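Workshop Tips > Grippers and Hands > Bench Testing

Comparing hands on a small bench: tips from the two-week swap

Most of these notes come from swapping end effectors on the same pair of arms at the Paterson shop. We had a parallel gripper from Wostovberg, a suction cup on a spring mount, and a pair of five-finger hands on loan from Girnetti. The arms, the table and the controller stayed the same throughout. If you change the hand and the arm in the same week, you can't say which one caused the difference.

Set the table before the hand

Use a plain matte surface. A glossy top throws highlights that the depth camera reads as holes, and a patterned one makes it harder to see on video where a fingertip landed. Ours is white. Black fingers show up well against it and clear parts do not, so for clear parts put down a sheet of gray paper.

Mark the plate position with a pencil line, not tape. Tape has an edge, and a low fingertip will catch it sooner or later. Wipe the line off when the series is finished.

Clear away everything that isn't part of the trial. A screwdriver left near the back will end up in the planner's map as an obstacle, and the arm will take a strange path around it that you will blame on the wrist.

Picking test objects

Start with the things you have in the kitchen. They are cheap, they vary in size and they show grip problems that machined blocks hide. A set that worked for us:

- a bread roll with a rough crust
- a lemon or a small apple
- a plastic cup
- a dish sponge, dry
- a tablespoon

The roll is the most useful of these. It has a high-friction surface, it gives a little, and it keeps the mark if the grip force is too high. Replace it when the crust starts to shed, as crumbs work into open finger joints. Vacuum the joints at the end of the day with a soft brush tip. Don't use compressed air, which drives the crumbs in deeper.

Test each object alone first, then in pairs on the same plate. Pairs are where the hands separate. The parallel gripper needs clear space on both sides of the object and pushes the neighbor away to get it. The suction cup ignores the neighbor but would not hold a seal on crust at all. A five-finger hand can get its fingers in beneath a round object from one side, but the planner has to be told that touching the neighbor is allowed. Ours stopped on every contact until Leopoldo Medrano raised the threshold for the last finger joint only.

Use a plate with a raised rim. A flat board is easier and tells you less. The rim limits the approach angle, and a gripper that does fine on the board may not reach the object at all.

Cables

Route the hand cable on the outside of the forearm and leave a loop at the wrist big enough for full rotation. Run the wrist to both ends of its travel by hand, power off, and watch the loop. If it goes tight at either end, it is too short. If it touches the table, clip it higher up the forearm.

Put the first clip behind the wrist joint, never on it. Check the connector for side load each morning. Xóchitl Barrera found a loose one on day 2 by wiggling the plug with the status light in view - the light flickered, and that explained a full afternoon of dropped packets we had put down to the controller.

Label both ends of every cable.

Zeroing the fingers

Open the hand fully and hold it there before each series. Compare finger positions with the values you wrote down on the first day. Tendon-driven fingers drift as the tendons stretch. Geared ones drift less but pick up backlash, which you can feel by pressing a fingertip lightly sideways.

Do the thumb last. On most hands it has one more axis than the fingers and its zero depends on where the palm is. If the thumb is off, round objects roll out toward it.

When only one arm is working, park the other hand open and to the side of the plate. A closed fist parked over the table hides the object from the camera, and a hand parked low gets hit.

Grip force

Begin low and go up in small steps until the object stays put during a slow lift and a slow tilt. Write that number down. Then add a margin and write that down too, separately. Citlali Cisneros keeps both in one column with a slash between them, and the sheet is easier to read that way.

Don't carry a force setting over from one hand to another, even when the software uses the same units. The contact areas are different.

Running the series

We ran 300 trials per hand in blocks, with a pause after each block to let the motors cool. Feel the housing near the wrist. If it is too warm to keep your palm on, wait.

Shuffle the object order inside each block. Count a slip as a fail even when the object comes back down on the plate. Film all of it. The log will say the grasp closed, and the video will say on what.

Keep software updates for after the series. We skipped a Virport controller patch until the last hand was off the arm and lost nothing by it.

Mounting screws: snug them in a cross pattern, run the arm for 8 minutes, then check them again. Thread lock only on the final install. You will be taking this hand off next week. 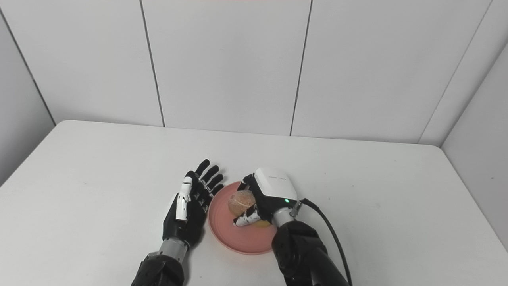
Roll and a yellow item sharing one plate, right hand closed on the roll, left hand held open at the side.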